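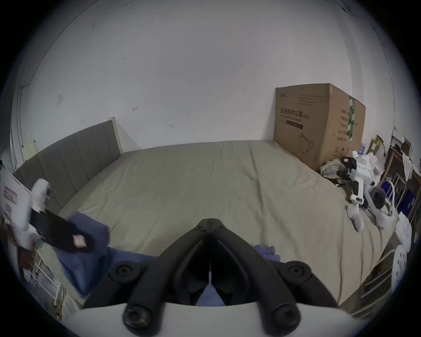 Isn't it just a litter picker with a camera on, somebody asked at my first project talk at Unness, and would I pay for one out of my own pocket? I laughed, said I'd get back to them, and then spent most of the term trying to work out an answer. So this report is partly for them.

What I was reviewing

The Sultana is a hand-held gripper kit sold by Juvotico. You hold it, you do a household job with it, and the camera on it records what the fingers are doing. Those recordings are meant to teach a robot arm the same job later on. You can buy the kit outright for £800 or hire it at £50 a week, and either way you get an upload service that checks your recordings and sends back the ones it likes, neatly trimmed. I hired. (I'm a student!)

My project question was pretty small: can one person with no robotics lab collect decent recordings of bed-making with this kit, and is the checking service any good? I picked beds as cloth is horrible for robots and I wanted to see the kit struggle a bit.

Getting started

The kit came in August, which gave me a few weeks to play before I had to be serious. Setting it up was easier than I'd feared. The printed guide is short and clear right up to the page about calibration, where it suddenly decides you already know everything. I did that page four times. The version on the Juvotico site is much better, so go straight there and leave the paper one in the box.

The sessions were done in a bedroom in Stotport. I worked with a blanket first, then bedding, then moved on to dragging a blue cloth over the mattress with nothing else on it. Each recording had to be one whole action: reach, close, pull, let go. If I stopped halfway to think, it was no good and I started again.

How it felt to use

Lovely for the first ten minutes, then heavy. My wrist really did complain on the long afternoons, and I ended up swapping hands, which the guide says is fine as long as you write it down. I forgot to write it down in the first week, so those recordings are left out of everything below.

The fingers are good on folded edges. Give them a nice thick fold and they take it first time and keep it while you pull. Flat cloth is another matter, and I had to learn to push the tips down a little and scoop, a movement that feels silly and that I now do with tea towels at home without thinking. Thin sheets were the worst of the lot and I'd want different pads for them. Juvotico do sell some, but they weren't in the hire bundle and I didn't want to spend any more.
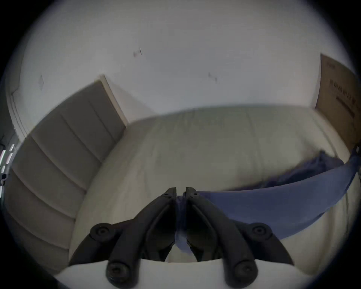
Figure 2. Blue cloth held in the gripper, with the mattress stripped.

The checking service

I sent in more than 300 recordings over the project. What came back added up to 3,964 seconds of accepted footage, and I was happy with that for one person with a sore wrist. Most of the rejected ones deserved it (my sleeve over the lens, that sort of thing). A few I'd argue with. It seems to dislike it when the cloth fills nearly all of the view, and with bedding that happens constantly, so I learned to start each pull from a bit further back.

Replies to my emails were quick and friendly. The one real grumble is the upload page, which signs you out while it's still uploading and doesn't tell you. I lost a whole evening to that. They've said a fix is on the way, but I hadn't seen it when I sent the kit back.

What I didn't do

I never got to train an arm on the recordings, so I can't tell you whether they'd teach a robot to make a bed. That was in my first plan and it was far too much for one term. The footage is all sorted into folders by action and by cloth, and whoever picks this up next year is welcome to it.

Would I pay for one?

To hire, yes, for a month or so, with the extra pads. To buy, not on my budget, though a small lab doing this every week would probably feel differently. And yes, it is a bit like a litter picker.

Report handed in 25/12/2021, mince pie in the other hand.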